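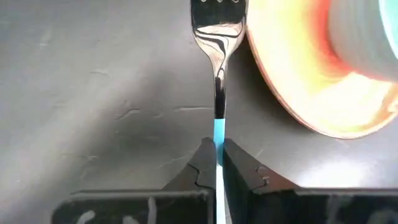
About Hollska

Hollska is a small company in Rillville. We make one product, a table-setting and table-clearing kit for robot arms, and we sell the service that goes with it. Our customers are canteens, care homes, hotel schools and a few research groups who want a robot to handle forks, spoons and plates without a person standing next to it all day.

How we started

The company was started by Gervásio Prado and Palesa Mahlangu. Gervásio came from the repair of dishwashing lines in hospitals, and Palesa was teaching machine control at the technical college in Wonport. They met over a broken conveyor. The first version of the kit was built in Palesa's garage in December, and it could pick up a spoon if the spoon was lying in the right direction. Her brother Riaan joined the next spring to write the software, and he is still the person who answers when you send us a log file.

What we make

The kit is called Fawzy. It contains two gripper fingers, a small camera for the wrist of the arm, a mounting plate, cables, the control software and a roll of blue tape. You bring the arm. At present we support 28 arm models, and the list is sent with every quotation.

Cutlery is difficult for a robot. It is thin, it lies flat on the table, and polished steel works like a mirror, so the camera sees the lamp, the plate and its own fingers in the handle of a fork. In our method the handle gets a strip of tape during the teaching period. The software finds the colored strip first and the shape of the fork after that. When the arm has made enough good picks with your own cutlery, the tape comes off and the system continues with the shape only. In most kitchens we need 3000 picks before we remove it. For very shiny cutlery we needed 3785 one time, and we have kept this number as the limit in our contracts. If the system is not ready by then, we come back and continue at our own cost.

The fingers are black and narrow at the tips, so they can close on a handle close to a plate. They are a wearing part. Scuffs on the lower faces are normal and do not change the grip, but please order new ones when the tips become round.

What the service includes

Tshepo Botha does the installations. He stays at your place for the first days, teaches two of your people to run the arm, and leaves a printed manual. After that you can call us from 7 in the morning until the evening service is finished – we know that a kitchen does not stop at five o'clock. Spare fingers cost 155 dollars for a pair and are sent from Rillville.

We do not offer knives yet. Zachary McIntyre is working on this and on glasses, and we will write it on this page when we are satisfied with it. Please do not ask Tshepo to try it during an installation.

Visit us

Our workshop is behind the old bus station in Rillville, second door, with the green bell. Visitors are welcome if they write first. Bring a fork, a spoon and a plate from your own kitchen and we will test them on the bench while you wait – the test is free, and you take the results home with you. Schools can come in groups, but the room is small and we must divide a big class in two parts.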